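Running a tabletop pick demonstration for an open day
Posted in March by Josphat Wanyama

These notes cover the arm station for the Sunday open day at the Gachanja workshop. They assume the arm is already bolted down and calibrated.

1. Set the speed limit to 60 mm/s in the Makov controller. Visitors stand closer than they should, and the default is too quick for a public session.

2. Mark the visitor line on the floor with tape. Test the stop button from both sides of the table.

3. Put the objects at the far edge of the table and leave the near half clear for the approach. Use shapes that differ: something round, a small cube, a tub.

4. Open the gripper fully, jog the wrist down until the fingertips clear the table, and save this pose as "start".
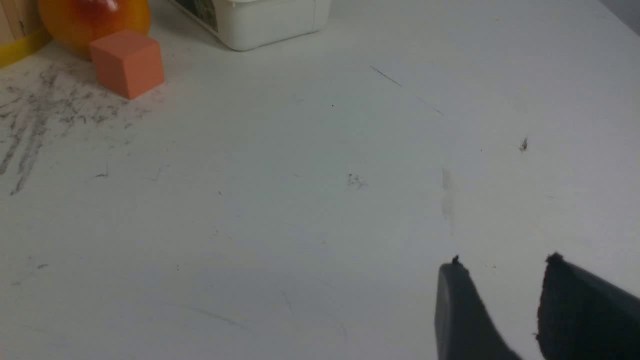
5. From "start", run the approach alone three times with the gripper open. If the path drifts, redo the table height before changing anything else.

6. Add the grasp. Begin with the cube. Set the closing force low and raise it in small steps until the cube stays put when lifted.

7. Save the program to the Danuma card and set the cycle counter to zero. The alarm trips at 300 cycles. Check the finger pads for wear, then reset it.

Between groups, send the arm back to "start" and replace the objects by hand with the drive off. Questions about wiring go to the Sturkham desk by the entrance.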